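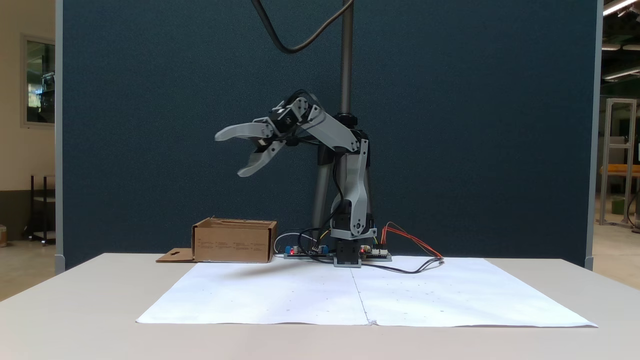 Fig. 1. The arm on its base, gripper open to the left.

Ellden Shared Workshop - Build a Desk Arm, session 3

Tonight we get to the best bit - wiring! Every joint has its own servo, so trace each cable with a finger before you plug anything in. Leave slack at the joints, as a tight cable will stall the arm halfway through a lovely big swing.
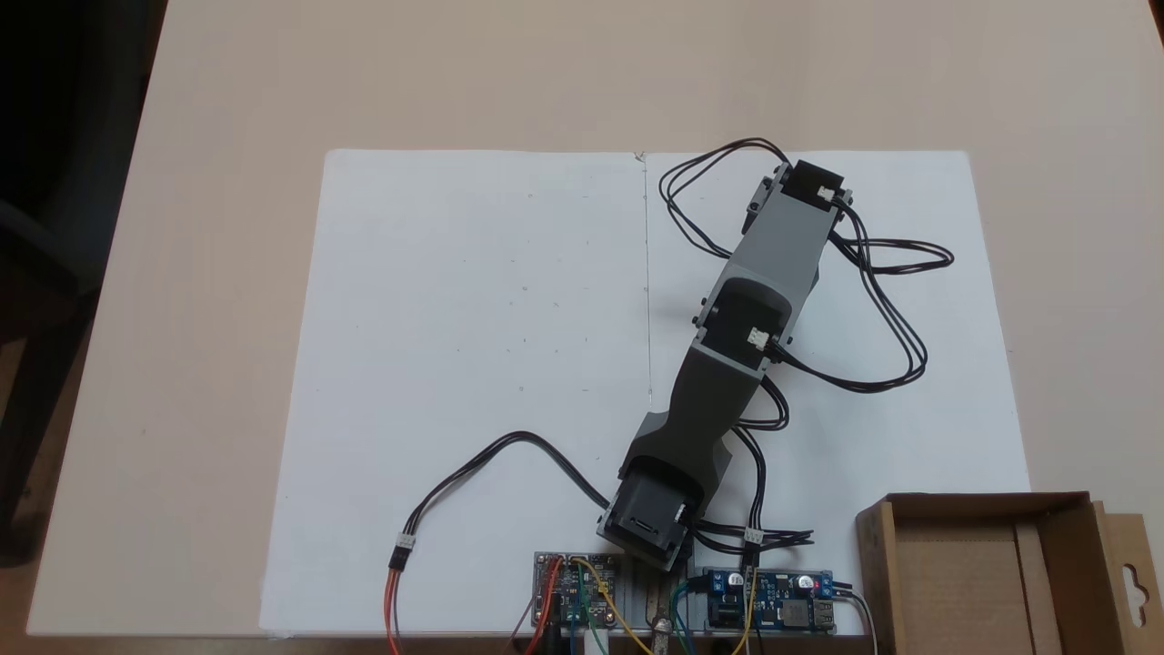 Fig. 2. Links, servos and cable loops from above.

For next time: label both ends of your cables and read page 6.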